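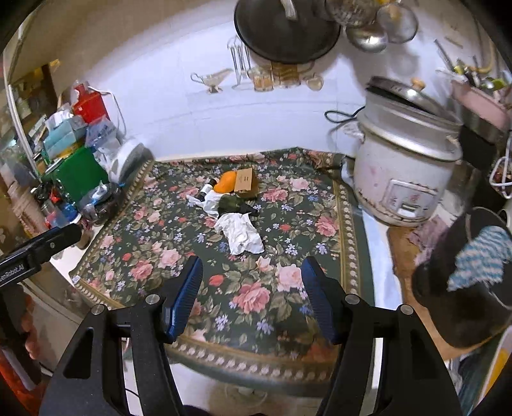
Giseck open day, robotics section: comments from visitors

Print this page | E-mail this page

LotteBaert
On behalf of the organizing group, I wish to thank all members who attended the demonstration on 9 Oct 2018. Attendance reached 74. Written remarks are welcome in this thread.

H_AbdelHamid
The handling session was well prepared. I would ask that the hand-held gripper be given more time next year, as each visitor had only two minutes with it.

arestrepo
I must disagree with the previous member. Two minutes was sufficient. The talk on the Komport arm was too short, and several questions were left without a reply.

H_AbdelHamid
Mr. Restrepo's point on the talk is fair. I maintain my view on the gripper. Closing it on a bottle takes practice.

GladysRios
Will the slides be made available? Our school wishes to bring seven students in January.

LotteBaert
The slides will be sent on request. School groups should write to Mr. Deák before booking. The gripper schedule is under review.

arestrepo
Noted. I would still prefer a longer talk.

Print this page | E-mail this page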